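Giving up the second car

September 15, 2019

We sold the second car in July. It had cost us $800 in repairs since the start of the year, and the mechanic at Birkett wanted another $609 for the brakes. Stuart offered to take it as it was, so it went.

I ride to work now. It takes 30 minutes each way, a bit more coming home because of the hill and the headwind off the harbour. Karabo lent me her old panniers, which are ugly but hold a laptop and a change of clothes.

Rain is the main problem. I've caught the bus eight times so far – mostly in August, when it was bucketing down before breakfast.

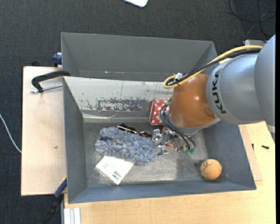 The grocery shop has been easier than I expected. We do one big run on the weekend in the other car and I pick up milk and bread on the way home. Rego on the old one would have been due next month.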